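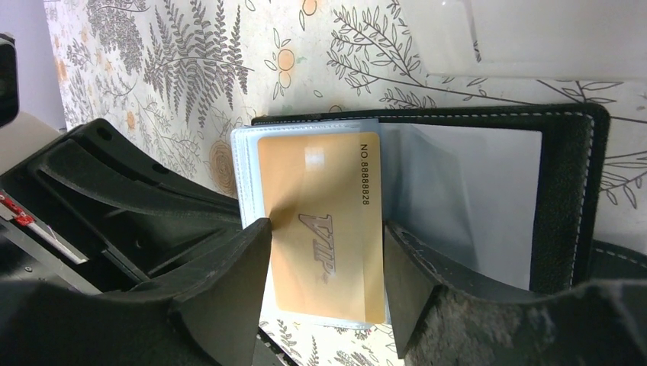
카드지갑 내지 점검 기록
Cerura 소품 갤러리 / 5월분

Cerura 소품 갤러리의 5월분은 스냅 여밈식 카드지갑을 다룬다. 대상은 표지 가장자리에 밝은색 스티치를 두른 소형 지갑으로, 책등 쪽에 투명 내지를 묶고 표지로 감싸는 구조다. 펼치면 작은 책 모양이 되고, 카드는 내지 한 장씩에 끼운다. 맨 앞 내지에는 금색 VIP 카드가 들어 있다. 카드 번호는 NO.88888828이며, 글자는 카드의 긴 변을 기준으로 읽어야 바로 보인다.

기록 작성은 레나타 시코라(Renata Sikora), 용어와 표기 검토는 할리나 비소츠카(Halina Wysocka)가 맡았다. 분류 기준은 지난 호와 같은 Drondari 목록을 따른다. 목록상 이 형식은 '책형 내지 일체식'에 속하며, 접이식 지폐 지갑이나 낱장 슬리브형과는 별도로 관리한다.

용어

표지: 내지를 감싸는 바깥쪽 부분. 앞판과 뒤판, 여밈 덮개를 모두 포함한다.
내지: 카드를 끼우는 투명 또는 반투명 플라스틱 낱장. 슬리브라고도 적는다.
책등: 내지가 묶이는 쪽. 지갑을 펼쳤을 때 접히는 축이 된다.
덮개: 표지에서 이어져 내지의 열린 쪽을 덮는 부분. 스냅 단추가 붙는다.
돌출: 지갑을 세우거나 눕혔을 때 내지나 카드가 표지 바깥선을 넘는 상태.

내지와 카드의 상태

투명 내지는 광원 방향에 따라 카드 표면의 판독성이 크게 달라진다. 금색이나 은색 인쇄가 들어간 카드는 반사 부위가 희게 날아가기 쉽고, 이때 작은 글자는 각도를 바꾸어 다시 확인해야 한다. VIP 카드의 경우에도 빛이 닿는 위쪽 일부가 희게 반사되지만 번호는 그대로 읽힌다. 은회색 대형 글자와 검은색 번호 인쇄가 서로 떨어져 있는 배치도 판독에 유리하다.

뒤쪽 내지는 옅은 푸른빛을 띤다. 여러 장이 부채꼴로 벌어지면 겹친 가장자리가 회색 선으로 보이는데, 이 선은 오염과 혼동하기 쉽다. 구분 방법은 간단하다. 내지를 한 장만 들어 흰 종이 위에 놓고 가장자리를 본다. 겹침으로 생긴 선이면 사라지고, 오염이면 남는다. 색조 판정도 같은 자세에서 한다. 겹친 상태에서 기록한 색은 목록에 올리지 않는다. 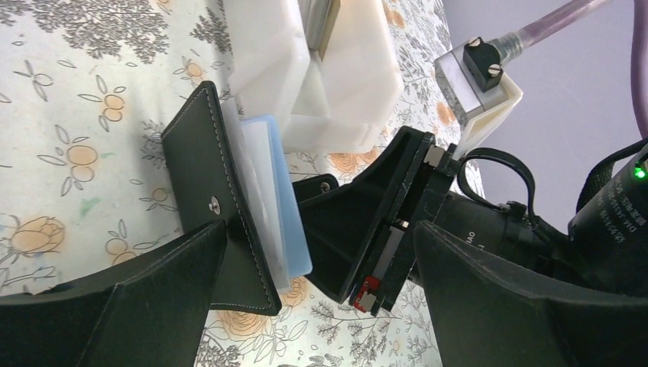
세운 상태의 카드지갑. 은색 원형 스냅 단추가 덮개에 있고, 오른쪽으로 반투명 낱장과 하늘색 카드가 표지 밖으로 나와 있다.

지갑 위쪽의 용기는 반투명 흰색 플라스틱이며 벽면이 각진 면으로 나뉘어 있다. 바닥 천은 크림색 바탕에 잎과 가지, 복숭아색 장미를 인쇄한 식탁보다. 무늬 간격은 왼쪽이 넓고 위쪽이 조밀하다.

돌출 기록 방법

돌출은 세 구간으로 나누어 적는다. 윗변, 옆변, 아랫변 순이다. 옆변 돌출은 내지의 폭이 표지보다 넓거나 카드가 내지에 끝까지 들어가지 않은 경우에 생기므로 두 원인을 나누어 표기한다. 내지 자체가 넓으면 W, 카드 위치가 원인이면 P로 적고, 외관만으로 판정할 수 없으면 칸을 비워 둔다. 추정값은 넣지 않는다.

표지 가장자리의 스티치는 돌출을 잴 때 기준선으로 쓰지 않는다. 스티치와 재단선 사이의 여백이 제품마다 다르다. 기준은 항상 표지의 바깥 재단선이다. 모서리가 둥근 카드는 모서리 곡선이 끝나는 지점부터 잰다.

여밈부

스냅 단추는 원형 금속 색상의 소형 규격을 대상으로 한다. 점검 항목은 단추의 위치, 흔들림, 덮개 쪽 눌림 자국이다. 개폐 반복은 400회를 한 단위로 기록하고, 단위가 끝날 때마다 세 항목을 다시 적는다. 하중을 걸어 두는 보관 시험은 700g 추를 쓰며, 추는 단추 바로 위를 피해 앞판 중앙에 올린다. 단추 위에 직접 올린 기록은 눌림 자국 항목에서 제외한다.

여밈이 닫히지 않을 때는 단추보다 내지 두께를 먼저 본다. 카드가 한쪽 내지에 몰려 있으면 덮개 길이가 모자란다. 두꺼운 카드는 책등에서 먼 쪽에 모으지 말고 앞뒤로 나누어 끼운다. 한 내지에 카드 2장을 겹쳐 넣은 상태는 비고란에 '중복'으로 적는다.

교체 내지

Camargo 규격표에는 책형 지갑용 교체 내지가 8종 올라 있다. 그중 Pamum 내지는 책등 쪽 묶음 폭이 좁은 편이라 소형 표지에 맞추기 쉽지만, 위쪽이 열린 구조여서 지갑을 거꾸로 들면 카드가 밀려 나올 수 있다. 교체 전에 확인할 치수는 묶음 폭, 낱장 높이, 낱장 폭의 순서다. 표지 안쪽의 실제 공간을 재고, 제품 설명에 적힌 외형 치수는 참고로만 쓴다.

내지를 닦을 때는 카드를 모두 빼고 마른 극세사 천을 책등에서 바깥쪽으로 움직인다. 알코올은 인쇄 카드와 함께 쓰지 않는다. 물기가 남은 내지는 서로 붙기 쉬우므로 펼쳐 둔 채 말린 다음 닫는다.

표기 정정

지난 호에서 '속지'로 적은 항목은 이번 호부터 '내지'로 통일한다. 표지 색은 조명에 따라 검정과 짙은 녹흑색 사이로 기록될 수 있어 색상란에 '암색'을 함께 적는다. 카드 색은 내지에 넣은 상태와 뺀 상태를 따로 적고, 한쪽만 확인했으면 확인한 쪽만 채운다.

목록 수정 요청은 토요일 오전까지 접수한 것을 다음 갱신에 반영한다. 요청에는 항목 이름과 고칠 표기를 함께 적는다.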